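Open day at Jernotus: an afternoon among spoons and roses

We had been meaning to visit Jernotus for ages, and this April we finally got ourselves organized, packed a thermos and took the bus out past Stonow. The doors opened at 3 in the afternoon, and by the time we had found the right entrance (the one on Zawadzka, not the big gate on the main road, where we stood for a good while feeling foolish) there was already a friendly crowd in the hallway and a smell of fresh coffee.

The theme this year was the everyday kitchen, and I have to say it won me over completely. I am the kind of person who can spend an hour in a housewares store and come out with one peeler, so a whole building given over to drawers and dishes and how people keep them in order was my idea of a treat. They let visitors through in groups of six, which kept things calm and meant you could linger.

My favorite stop was the utensil sorting table. I loved the tabletop before I noticed anything else – soft pink roses and pale blue butterflies, so much like the oilcloth my grandmother had in her summer kitchen that I wanted to sit down and shell peas on it. The blue brick-pattern walls behind it made the whole corner feel cheerful.

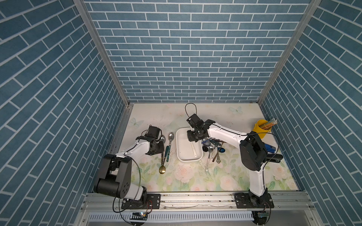 The sorting table, with a white spoon in the tray and the whisk and ladle still in the pile.

We got talking with the other people in our group about how we all do it at home. One woman keeps her whisk hanging on a nail, another swears by a jar next to the stove, and I confessed that my ladle has never fit in any drawer I have owned and lives on top of the fridge.

After that we wandered through the Barnine room, which was all storage tins and bread boxes, 900 of them according to the sign by the door. I could have stayed until closing, but my feet had other ideas and the bench in the courtyard was calling. The plum cake there was very good, a little heavy on the cinnamon. We shared two slices between four of us and then went back for more.

If you go, wear comfortable shoes and bring some change for the coat check. The last bus back to Stonow leaves from across the street, and it fills up fast.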